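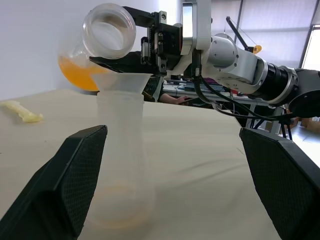 小分け容器の表示は誰の仕事か

2020年8月28日(金) 田辺ななみ

洗浄剤、切削油、塗料用シンナー、食品用の着色液、何であれ液体を扱う職場には、購入時の容器から別の容器へ移された中間の容器が必ず存在する。18リットル缶のまま作業台に載せるわけにはいかないので、手に収まる大きさに移す。この移し替え自体に反対する理由はない。本稿で論じるのは、移した先の容器に何を書くか、そしてその書き込みを誰の業務として計上するかである。

先に結論を書いておく。小分け容器の表示は使用者の注意義務として扱われてきたが、これを購買仕様の一部に組み込むべきである。

現状の運用は次のようなものが多い。元の容器には供給者の付けたラベルがあり、製品名、成分、危険有害性の絵表示、注意書き、供給者の連絡先が印刷されている。小分け容器には油性ペンで略称が書かれる。「中性」「うすめ」「赤」「A液」などである。略称は書いた本人とその周囲では通じる。班が替わると通じない。濃度が書かれていない場合、原液か希釈液かは色と粘りで推定することになり、推定の精度は人による。

私は以前、設備管理の受託会社ホクヴィルで薬剤の在庫を担当していた。そこで管理台帳と現物の突き合わせを行ったとき、複数の事業所から集まった小分け容器の記録は1,467件だった。容量の中心は400ミリリットル前後の容器で、残りは寄せ集めである。台帳に製品名があっても現物の表示が略称だけというものが目立ち、現物の表示は完全でも台帳に載っていないものもあった。前者は教育の不足と報告され、後者は登録漏れと報告された。私はどちらの分類にも不満があった。同じ原因が別々の欄に記入されていたからである。

原因は、表示という作業に工数が割り当てられていない点にある。移し替えには手順書がある。保護具、換気、漏斗の使用、こぼした場合の処置まで書いてある。ところが表示の項は「内容物を明示すること」の一行で終わる。何を、どの大きさで、どの筆記具または媒体で、いつ書き、いつ消すのかがない。手順書に所要時間の欄がある場合でも、表示に割かれた時間はゼロと見なされている。ゼロの時間で行う作業の品質は、その日の手の空き具合で決まる。

反論として最も多いのは、使用者が気をつければ済むというものだ。ホクヴィルの同僚だったゲオルギツァ・ニストルはこの立場で、ラベルを増やすと読まれなくなると主張していた。読まれなくなるという指摘は正しい。供給者ラベルをそのまま縮小して小さな容器に貼った例を何度か見たが、文字は潰れ、絵表示の赤枠は滲み、油性ペンの略称のほうがよほど役に立っていた。ただし、この指摘が示しているのは縮小版が悪いということまでである。表示を個人の注意に戻す根拠にはならない。

小分け容器に要る情報は、供給者ラベルの全項目より少なくてよいと私は考える。製品を一意に特定できる名称、希釈されている場合はその比率、主たる危険有害性、移し替えた日。詳しい情報は元の容器と安全データシートにあるので、名称さえ正確ならばたどることができる。逆に言えば、名称が略称である限り、ほかの項目をいくら丁寧に書いても参照先に届かない。法令上の要求がこれより広い物質については当然そちらに従う。ここで言っているのは法令の下限に達した後の設計の話である。

次に媒体である。油性ペンの直書きは溶剤で落ちる。水性ラベルは洗浄で剥がれる。耐薬品の合成紙ラベルは残るが、残りすぎる。中身を使い切って別の液を入れた容器に前の名称が残っていると、無表示の容器より始末が悪い。無表示なら人は疑うが、表示があれば信じる。したがって表示の耐久性は、長ければ長いほどよいという性質のものではない。中身の寿命と表示の寿命が揃っている必要がある。ところが容器だけを買い、ラベルを別に買い、ペンは事務用品として買うという調達では、三者の寿命を揃える担当者がどこにもいない。

購買仕様に組み込めと書いたのはこのためである。原液を発注する時点で、その製品が小分けされるかどうかはほぼ分かっている。分かっているなら、想定される小分け容器の容量と個数に合わせたラベルを、供給者から原液と同じ便で受け取ればよい。名称は供給者が印字し、希釈比と日付だけを現場で記入する。糊は原液への耐性を供給者が確認し、除去方法も仕様書に書かせる。費用は原液の単価に乗る。乗ってよい。これまで現場の余り時間に乗っていた費用が、見える場所に移るだけである。

清掃資材の卸を営むナンステッドで購買の実務をしているイヴォナ・グラボフスカに、この案を見てもらったことがある。返ってきた意見は二つあった。第一に、少量しか買わない客に対して供給者が個別のラベルを用意する動機がない。第二に、希釈比が現場ごとに違う製品では、印字済みラベルの余白が足りなくなる。

第二の点は書式の問題で、余白を広く取れば大部分は解決する。第一の点は重い。小口の客は交渉力を持たず、しかも小口の客ほど小分けの管理が甘い傾向がある。ここは供給者の善意に期待せず、版下の公開で済ませるのが現実的だと思う。供給者は製品ごとに小分け用ラベルの版下を一つ作り、安全データシートと同じ場所に置く。客はそれを自分で印刷する。用紙と糊の指定も版下に添える。印刷の手間は客に残るが、名称を略す余地はなくなる。私が最も減らしたいのは略称であるから、これだけでもかなりの部分が片づく。

容器についても一言加える。中身が見える容器を使っていれば表示は簡単でよい、という意見がある。透明または半透明の容器は残量の確認には優れている。しかし色は識別子としては弱い。着色された洗浄剤の色は供給者の都合で決まり、同じ色に全く性質の異なる製品がいくつもある。しかも希釈すれば薄くなり、光に当たれば褪せる。色で見分ける習慣のついた職場では、色の似た新製品を一つ導入しただけで過去の習慣がそのまま事故の条件になる。残量は目で見て、中身は文字で読む。この二つの役割は分けておくべきである。

色別の容器やキャップを用いる管理も同様で、補助としては使えるが、色と製品の対応表がどこかに要る。対応表は壁に貼られ、改訂されず、日に焼ける。以前見た事業所では、対応表に載っている製品の半分近くがすでに購入されていなかった。

残る課題は廃棄である。小分け容器を空にしたとき、表示を誰が消すか。ここでも「使用者」という答えが返ってくるのだが、最後の一回分を使った人は多くの場合、次の作業へ急いでいる。私の案では、空容器の返却場所を決め、表示の除去と洗浄を一つの作業として担当と時間を割り付ける。返却場所に置かれた容器は、表示が残っている間は再使用できない。単純な規則だが、除去の責任が最後の使用者から外れるので、急いでいる人の行動に依存しなくなる。

この方式には容器の総数が増えるという欠点がある。返却待ちの容器が常に一定数滞留するためで、置き場の狭い職場では無視できない。滞留を減らすには洗浄の頻度を上げるしかなく、頻度を上げれば工数が増える。どこで折り合うかは職場の規模と液の種類によるので、ここで数値は示さない。少なくとも工数の欄に数字が入っていれば、増やすか減らすかの議論はできる。いまの手順書にはその欄がない。改訂の予定があるなら、表示の一行を独立した項に分け、担当者と所要時間を書き込むところから始めてほしい。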